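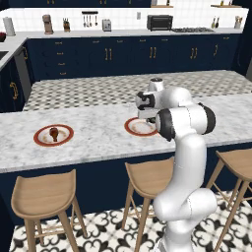 Garnden Project Group
Author: second-year student, Robotics and Simulation track
Final report, spring term

Moving a Drumstick: What We Learned from Collecting Simulated Kitchen Demonstrations

The original title of this project was "General Household Manipulation." The course staff asked for something narrower, and over the term we kept finding ways to oblige. By the end we had one kitchen, one arm, a pair of red-rimmed plates and a chicken drumstick. The task is to pick the drumstick up from one plate and set it down on the other. A person does this without putting down their phone.

What we set out to do

The goal was to gather enough good demonstrations to train a policy by imitation, meaning that a human drives the simulated arm through the task, everything gets recorded, and a network learns to copy the human. The training code was handed to us by the lab and is called Vondance. It works, and I have nothing to say about it except that it will learn whatever you feed it, including your bad habits. So the report is mostly about the feeding.

The simulator setup is ours. We named it Hurex, late at night, for reasons that did not survive until morning. It loads a kitchen, drops the arm next to the island, places the plates and the food, and starts recording when the operator presses a key. Each recording holds the joint positions, the gripper state, the camera views and the typed instruction.

The kitchen

We used a furnished kitchen on purpose. An earlier version had the arm over a plain gray slab, and the policy trained on it did well right up to the moment we gave it a background. The current one has a marble-topped island, navy cabinets with gold handles, bar stools, a toaster, a coffee maker, and a floor tiled in a black and white pattern so busy that it got its own line in our list of rendering complaints. None of it matters to the task. The network has to find that out for itself, which it did slowly.

The stools deserve a mention. They are purely decorative, and they sit on the same side of the island as the arm. For the first weeks they had collision turned on. Operators would swing the elbow back to get a better angle, touch a stool, and lose the episode. We turned collision off for the stools and wrote this up in the notes as a "scope decision."

Collecting the episodes

We recorded 691 episodes in total. Operators drove the arm with a handheld controller we called Zacharias, after the folder its driver lived in. It has a short delay that you stop noticing after an hour and then notice again all at once, usually with the gripper over a plate.

Every episode began with the plates and the drumstick nudged to slightly different positions. The instruction was typed before the run, and we asked operators to vary the wording. They did, at first. By November the variety had thinned out to "move chicken," "move the chicken," and one "chicken, other plate" that I have kept in the dataset out of respect.

The drumstick caused more trouble than everything else combined. It stands upright on its plate with the meaty end at the top, a pose no drumstick has ever chosen for itself, but the physics engine was happy with it and it made for a clear grasp target. The difficulty was the release. Let go a little too high and it tipped over. Let go a little too low and the fingers pushed down on the plate, which the engine resolved by sending the plate somewhere else - once as far as the sink.

Throwing episodes away

I watched every recording back at double speed and sorted them by hand. An episode was dropped if the drumstick fell, if a plate moved more than its own width, or if the operator stopped in the middle for more than a few seconds. That last rule was unpopular. Our view was that a long pause teaches the policy to pause, and we had evidence: an early model would hover above the target plate and stay there, apparently thinking it over. We traced this to one afternoon when the operator had been eating lunch.

After sorting, 82 episodes were removed. I had expected more. Some that I kept are ugly, with wandering approaches and second attempts at the grasp. We left those in deliberately, as a policy that has only seen perfect grasps has no idea what to do after a poor one.

Results

We trained 2 models, one on the full set and one on the sorted set. The sorted one was better on every measure we tried. It reached the drumstick reliably, closed on it most of the time, and set it down standing more often than I managed in my own first sessions with the controller.

It fails in ways I can recognize. It comes in from slightly too far to the left, as I do. It also makes a small correction just before closing the gripper, even when there is nothing to correct. I went back to the recordings to see whose habit that was, and it was mine as well.

What we would change

Spread the collection over more operators. Almost 4 weeks went by with the same person on the controller, and the model shows it.

Write the instructions in advance and hand them out, so that tired people are not asked to be inventive.

Log the controller delay with each episode. We have no record of it and can only say that it felt worse in the evenings.

Lock the plates to the counter for the first batch, then free them once operators have learned where the fingers end. The sorted episodes, the list of dropped ones with a reason for each, and the Hurex scene files are in the shared Garnden folder. The collision setting for the stools is on line one of the config, if anyone wants to put it back.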